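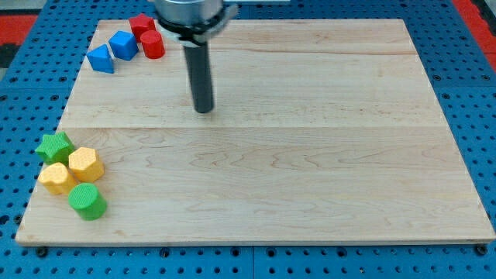
Pladus has withdrawn its claim that the Vevex sorting arm will always stop before its tool presses into a work surface. The company made the claim in May and repeated it in sales material until last month. Setiawan, the independent testing workshop that was asked to confirm it, could not. In 14 of 500 trial runs the arm carried on downwards after the stop signal had been sent. The trials used a simple pushing task, with a straight black rod as the tool and coloured plastic blocks on a wooden board, the blue and red ones kept apart from the green and yellow. A child could follow the task, and the failure had little to do with how hard it was.

Nobody was hurt in the trials. Setiawan does not regard that as evidence of safety, as its staff stay outside the marked area whenever an arm has power.

The fault lies in how the controller handles a late reading from the force sensor. If the reading does not arrive in time, the controller uses the previous one. When the previous one was taken in mid-air, it tells the arm that nothing is in the way. The longest delay recorded was 149 milliseconds. The rod marked the board on several of the runs and was bent on one.

Pladus has described the fault as "a rare timing event" and says an update will be sent to customers shortly. Setiawan has seen the update notes but has not been given the update. The notes say that late readings will be "handled more robustly". They do not say whether the arm will stop.

"I would like to know what 'more robustly' means before anyone puts a hand near it," said Teresa Nogueira, who led the trials. "We were told in May that this could not happen. We were then told it could only happen with an old cable. We changed the cable and it happened again the same afternoon. I am not inclined to take the third explanation on trust."

Pladus also says that no customer has reported the problem. Setiawan notes that the arm does not record a late reading in its fault log, so a customer would have had to be watching at the time.

There are 44 Vevex arms in use at the Skerkska parts depot, where people reach into the sorting area between cycles. Setiawan has written to the depot advising that power be cut before anyone does so. The software pause button should not be relied on, as it uses the same controller.

Setiawan will repeat all 500 runs once it receives the update, using the same task and the same settings. It has asked Pladus for a delivery date and has not had one.

The full trial record, including the runs in which the arm stopped correctly, is available from Setiawan on written request.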